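Gripper Evaluation Forum > Parallel Jaw > Thin cylindrical objects: Andolance vs. Cosgrove fingers

lab_coordinator_east
Our group has begun comparing the Andolance and Cosgrove finger sets on slender objects resting on a flat white surface.
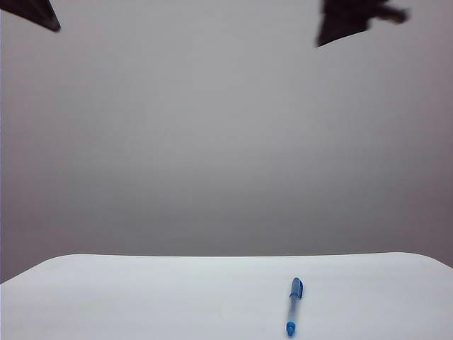

Each finger set receives the same number of attempts, 463, with the arm, controller and approach speed held constant. The ballpoint pen is the item on which the two sets differ most. The Andolance set failed 21 times. The Cosgrove set failed more often, chiefly by pushing the barrel sideways before closure. We would welcome comments on the protocol before the report is circulated in May.

Flalunska_user
May I ask which controller was used? We observed similar sideways motion on the Flalunska controller until the closing force ramp was lengthened. I would hesitate to attribute the result to the fingers.

lab_coordinator_east
The Plulolstead controller, with its default ramp.

metrology_desk
I must disagree with the previous member. A longer ramp reduces the impact at contact, but it does not correct a centering error. If one finger touches first, the pen will roll at any ramp setting. Please report the lateral offset at first contact for both sets.

Flalunska_user
That is a fair request, although our own records cover nearly 2,000 closures and the ramp accounted for most of the improvement. The offset was not changed during that period.

metrology_desk
Were those closures performed on pens?

Flalunska_user
On wooden dowels, which have no clip. I accept that the comparison is limited.

test_bench_2
A related point on the protocol. The clip on a pen cap restricts rolling in one direction. Clip orientation should be recorded for every attempt, or the cap removed for the full series.

lab_coordinator_east
Orientation was not recorded. We will repeat the pen series for both sets with that field added, and will log the offset as requested. The cap will remain on.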